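Toft Street Branch Refurbishment: Interim Progress Report to the Alton Fund

Prepared by Nicanor Aguirre, Project Lead
Feb 23, 2024

Status: on schedule, one open item on ventilation

1. Scope of this report

The report covers the second stage of the grant, from the handover of the main reading room to the completion of first-fix electrical work on the lower floor. Items closed in the previous report are not repeated. Section numbers follow the grant agreement, except that heating and ventilation are now reported together at the request of the Fund.

2. Building works

The suspended ceiling in the reading room has been removed and the original plaster repaired. Two areas near the north wall needed full replacement. The contractor, Jalier, had allowed for patching only, and the difference has been charged to contingency.

All 14 sash windows on the street side have been taken out, repaired and refitted with new cords and draft strips. Secondary glazing is installed on the ground floor. Upper floor units were delivered with the wrong hinge side and have gone back to the supplier. Replacement does not affect any other trade.

The floor in the former periodicals room was lifted and three joists were found to be soft at the bearing ends. They have been cut back and new timber bolted alongside. The building inspector has signed off the repair, and the certificate is filed with the stage documents.

The entrance ramp is complete except for the handrail. The slope was measured after the final pour and is within the limit on the approved drawing.

3. Heating and ventilation

The old boiler has been disconnected and removed. The new unit is in place but has not been commissioned. Pipe runs to the lower floor were pressure tested and passed.

The open item concerns the extract duct from the lower floor. The approved route passes through a chimney breast that was recorded as clear on the original survey. When it was opened it was found to be filled with rubble to above head height. Two options have been priced:

Option A – clear the flue and keep the approved route. Longer on site, no change to the planning consent.

Option B – reroute along the corridor ceiling and exit through the rear wall. Quicker, but requires a minor amendment to the consent.

The project team prefers Option A. A decision from the Fund is requested before the next site meeting, as the duct must be in before the corridor ceiling is closed.

4. Collections and shelving

The stock held at the branch was weeded before the move. 1000 volumes were withdrawn, mostly duplicate reference editions, and the remainder is in storage at the Notinska depot. Humidity at the depot has stayed within the agreed range, with one short exception when a loading door was left open overnight. Affected boxes were checked and no damage was found.

New shelving is ordered. The bays are lower than the old ones and can be reached from a wheelchair up to the fourth shelf. The local history cases will be reused after the locks are changed.

The catalog has been migrated to the new system. A sample check showed 17 records with a wrong location code, all from the same batch, and these have been corrected.

5. Public service during closure

A reduced service runs from the temporary counter in the community hall, with reservations, returns and a small browsing stock. Public computers are limited to 30 minutes per session. Requests for longer sessions are the most frequent comment on the feedback cards, followed by requests for later opening.

The homework club and the reading group continue in the hall. Story time was moved to the morning after a clash with another booking, and attendance has recovered since the change.

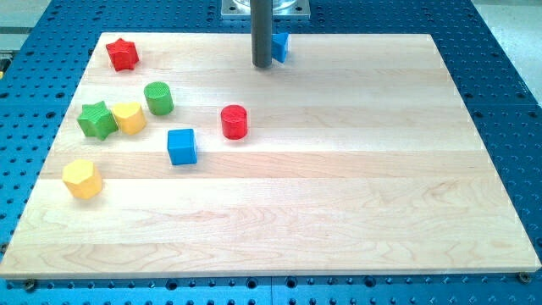

Toft Street Branch – Library Projects Team

6. Budget

Spending to date is within the approved total. Contingency has been drawn on twice, for the plaster and for the joists. Option A can be met from the remaining contingency. Option B would also fit but leaves a smaller reserve once the amendment fee is included.

The furniture line is underspent and is expected to stay so, as the reading tables will be refinished and kept. The team asks that the balance be moved to lighting, where the price of the track fittings has risen between tender and order.

7. Risks

Late glazing units – low. The openings are weathertight without them.
Duct route – medium until a decision is received.
Boiler commissioning – low. The engineer is booked.
Shelving delivery – medium. The supplier has given a delivery week but no fixed date.

8. Next stage

Second-fix electrical work and decoration follow the ventilation item. Shelving is to be installed in May, and stock will return from Notinska by floor, beginning with the children's collection. The handrail drawing and the revised lighting schedule will be sent separately for approval.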